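I've been arguing about laundry for most of my adult life, usually with people who own a utility room. They have a worktop at waist height and a door they can shut on the whole business. I have opinions and a bad back, and my main opinion is this: a laundry basket has no business being on the floor. Put it on something! A stool, a crate, a child's chair, anything that brings the washing up to meet you. 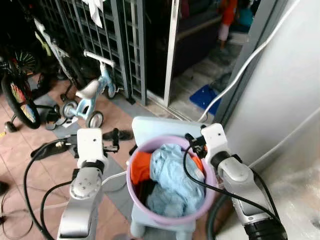
*4 min read · 8/1/20*

Now, you can spend proper money on this. Rurier do a folding basket stand at £147, which is a frankly cheeky price for something that saves you a bend. Skindix have one at £60 and it's nicer looking, but it has wheels, and wheels on tiles are a menace (I speak as someone who has chased a full load of towels towards a drain). I dithered over both of them one whole October and bought neither.

What I like is the furniture children leave behind them. Those little plastic seats are light and easy to wipe, and they don't mind a drip. A round basket will perch on one quite happily as long as you don't pile it up like a pudding. Yes, it looks a bit daft - lilac basket, pale blue seat, towel slumped on top - but I've grown fond of that sort of muddle. The tiled bit outside a sliding door, where the bikes live and somebody's cloth is hung over the grille, is a working room. It needn't look like a page from the Mevuritz catalogue, where there are 47 matching pegs and no evidence of a family.

My other complaint is with the people who say everything should be sorted before it goes in the basket. Why? If there's something orange down the side and a blue towel squashed in the middle, you can see both perfectly well, and they'll get pulled out in whatever order your hand finds them.

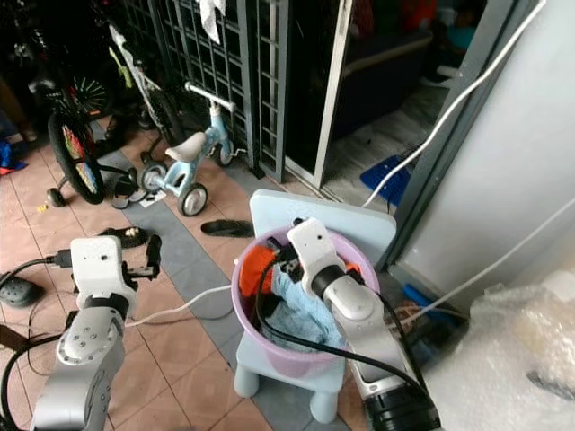

Shoes are where I get strict, mind you. I'll forgive a crumpled towel, and I'll forgive bikes parked wherever there's a gap, but a stray flip-flop between you and the washing is an ankle waiting to go. You're carrying a basket, you can't see your own feet, and down you come. I've tried racks and a tray, and I even tried a Bittencourt boot box with a lid that took both hands to open, so of course every shoe in the house ended up on top of it. These days I kick them all to the wall before I pick anything up. It takes seconds and I get to feel cross, which I quite enjoy.

So no, I'm not buying the stand. I'd sooner have the little chair, and if a small person wants it back to sit on, they can have it once the towels are folded.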